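The Night Shift Has Fewer Hands Now

At the Relura returns warehouse, the mixed bins were always the work that people wanted to avoid. Everything that customers send back and that does not fit a category goes there: brushes, small bowls, toys. For years it was sorted by hand, from 2 in the afternoon until late.

In August the company started to use picking arms with software from Nunix. Dong-geon Hwang, who has led the sorting team for eight years, was against it in the beginning. "I thought they will ask me to teach it and then say goodbye," he told me.

So far he has stayed, but his day is different. Of the 14 people in his team, most now work at screens or check the items which the arms refuse. The backs hurt less, they say. The talking is also less, and some of them miss it. Two have moved to the Kumumance site, where packing is still manual.

The pay did not change, and this is the point where Hwang becomes serious. If one person watches over the work of three, he would like to see it on the payslip.

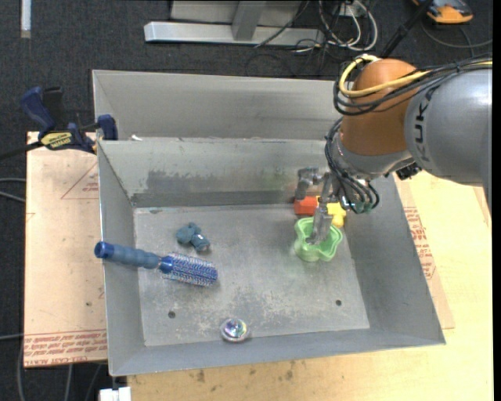
Who decides when an item is too difficult for the arm?
The software gives it up after several failed attempts, and then a sorter from the team takes it by hand.

Comments (2)

Rana
My mother did this job. Her wrists would have liked the arm, her wallet I am not sure.

packing_lad
Same at our place. Less lifting, more staring at a screen, same money.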